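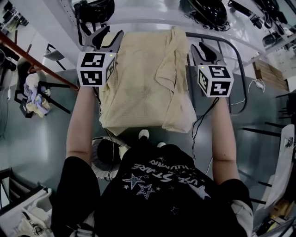
The left gripper died again in May, which in our shop means it stopped closing all the way and started making a noise like someone chewing ice. I have been the keeper of this pair for long enough that people hand them to me without a word, the way you hand a baby back to its mother.

For anyone who wandered in from the post about sourdough: I look after the hand-held grippers at Wurkia. You hold one in each hand, you do a chore with them, and later a robot gets to learn from how you did it. My days are mostly towels. I have a degree.

Each gripper wears a white cube with black-and-white square patterns on its faces, so the tracking software knows where your hand is and which way it is pointing. The cube is the fussy part. If it shifts on its mount by the width of a fingernail, everything downstream is wrong, and wrong in a quiet way, so you find out a week later from a person with a spreadsheet. I now put a dab of paint across each mounting screw. When the paint line is broken, the screw has moved, and I go get the hex key.

Back to the ice chewing. I took the finger assembly off and found lint packed into the slide. Yellow lint. The waffle towels are lovely to grip and they shed like a golden retriever. I picked it out with tweezers, wiped the rail, put on a very small amount of dry lubricant and ran the fingers open and closed until I got bored. Then I put it all back together and had one screw left over.

Karabo Matlala, who built the first version of these and has never let me forget it, looked at the screw and said, "Cable clamp." It was the cable clamp. The cable comes off the gripper and runs back along your arm, and without the clamp every tug goes straight into the connector. I have already replaced that connector once and would prefer to leave it as my only one.

My routine after a repair goes like this. Plug in, wait for the little green light on each side. Close both grippers on the same strip of foam and compare the readings. The new left one settled at 955 and the right one agreed, so I stopped there and did not touch anything else, a skill that took me years. Then a towel over the black metal frame, grab a corner, lift, fold, put it down. I do seven folds. If the seventh looks like the first, the pair goes back on the shelf.

One more thing, for whoever inherits this job. Check the finger pads while you have the assembly apart. Ours wear at the tips first, and a worn pad will still hold a thick towel perfectly well and then drop a pillowcase four times in a row while you blame the pillowcase. I keep spares in a mint tin in the second drawer. The tin that rattles is mints.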